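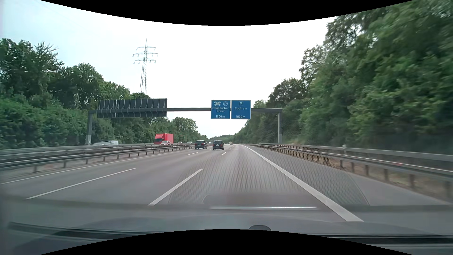 June, evening

I am home, I have eaten two plates of rice with yoghurt, and my legs still think they are sitting in the car. I want to write the day down before I sleep, because my diary has many pages about weather and very few about days when something happens.

We left at 5 in the morning. Yamuna Pai came to my door ten minutes too early, as always, and she did not ring the bell but sent me a message with only one word, "down". I carried the blankets, the bag with the food and the big folder with the papers for the cupboard. Yes, we drove all this way for a cupboard. Her aunt is leaving her flat and there was a cupboard from the grandmother which Yamuna wanted since she was a child. The aunt said, come in June or it goes to the neighbours. So we came in June.

I was afraid of the motorway, I must admit it. In my country I drove for years, but on roads where everybody is slow together. Here people are fast together, and this is a different feeling in the stomach. My teacher at the Joshi driving school told me last winter that I look at the signs too long. He said a sign is to be read with one eye, while the other eye stays at home with the road. I think about this sentence each time, and each time I try to do it I feel like a fish.

For the first part Yamuna was at the wheel and I was reading the signs for her. This is the work I like best. I say them half loud, like a person in church. I like the blue of them, and the white border, and that the important things are written so short. When Offenbacher Kreuz came, with the 17 in its circle and 1900 m, I said all of it, and then I said also "Buchrain, one thousand metres", and Yamuna said "what is at Buchrain?" and I said "parking". She laughed, but she asked if I needed it. I did not need it. Five minutes later I needed it, of course, and then it was behind us.

I was thinking for a while about the word Kreuz. It is a cross, and on the sign they draw for it the two roads that go one over the other. When I was new here I believed that at each Kreuz there would be a church. I told this to Yamuna and she was kind and did not laugh, or she laughed with the window side of her face. The names of the places for parking I like even more. They must belong to some wood or some field, and there was surely a farmer who used the word every day, and now most people know it only for the one second when it goes over their heads. I wrote Buchrain on the back of my hand with the pen, to look it up at home. Now it is half washed away, but I looked it up. The first part comes from the beech tree and the second part is an old word for the edge of a field. So it would be something like the edge with the beeches. I am pleased with this.

The sky was very pale there, almost no colour, only a little blue on one side. It was the kind of sky where my mother would take in the washing and then put it out again. There were trees on both sides the whole time, so thick that I had the feeling of driving in a green corridor. I had expected more factories. I do not know why I always expect factories.

After the first stop we changed places. We had coffee from the flask and the potato parathas, which were cold but good, and Yamuna gave me the key without a speech. I was grateful for that. She only said, "Stay in the right lane, and if you want to overtake, tell me and we will both look." So I stayed in the right lane behind a lorry from the firm Prilumix. I do not know what they make. On the back doors there was a sun with a face, and I was following this sun for such a long time that I can draw it now from memory. It has one eyebrow higher than the other. Yamuna asked if I was planning to follow it home and meet its family.

Then I overtook. It was not elegant. I said "I want to overtake", and we both looked, and there was nobody, and I looked again, and there was still nobody, and then there was somebody, and then again nobody, and I went. My hands were so tight that afterwards I had the pattern of the wheel in them. But I went past the sun with the eyebrow and back to the right, and I drove a good piece more by myself. In total 70 kilometres. I know it because I read it before and after on the little counter, and I wrote it on the shopping paper which I now glue in here.

The aunt lives on the third floor. She had made a soup with lentils and much lemon, and she was more interested in feeding us than in giving the cupboard. She showed us all the things that would not come with us, one after another, so that we would know what we were missing. The cupboard itself is dark and not so large as Yamuna remembered. She stood in front of it and said "but it was up to the ceiling". Her aunt answered that she had been 8 years old, and at that age a chair is also up to the ceiling. One of the doors does not close unless you lift it with the knee. Inside it smells of cloves and of old newspapers, and there was one glove on the lowest shelf, for the left hand. The aunt did not know the glove. We left it inside.

To take it apart we had the tool set that I bought at Jedeck, the cheap one, and I must write here against myself that Yamuna was right and it was a bad purchase. The second screwdriver bent like a spoon. A neighbour came up because of the noise and brought his own, and he also brought his opinion, which was that the back wall should be carried first. It should have been carried last. We found this out on the second floor landing and had to turn everything around, with the aunt calling down from above to be careful with the paint.

But it went in. We put the blankets between the boards and closed the back of the car with one of the Skikero straps from my bicycle. The strap made a humming sound above a certain speed, a high note like a mosquito, and it stopped if we went slower. So on the way back we went slower, and everybody overtook us. I did not mind it. Yamuna was driving again and I was allowed to be tired.

We spoke less on the way back. She told me some things about her grandmother, that she kept sugar in the cupboard behind the bed sheets because of the grandfather, and that all the bed sheets in her childhood had ants. I will not write more of it, it is her story. At one time I thought she was sad, but she was only doing the calculation if the cupboard fits beside the window. It fits not beside the window. It will have to stand in the corridor, and then the coats must go somewhere else.

In the other direction I wanted to see my Kreuz again, but I slept. I woke up at the traffic light near the bakery with my cheek on the belt, and the mark of it was still there when I washed my face.

The boards are now in her cellar, all together, with the screws in a jam glass. I still have the folder with the papers, because I forgot it under the seat and she brought it up to me when she was already going. Tomorrow I must return the screwdriver to Jedeck, if they take it. I must also buy tape, and ask Yamuna if the flask is with her, because it is not with me. My shoulders hurt on the left side only. I will take a warm shower and put out the light before eleven.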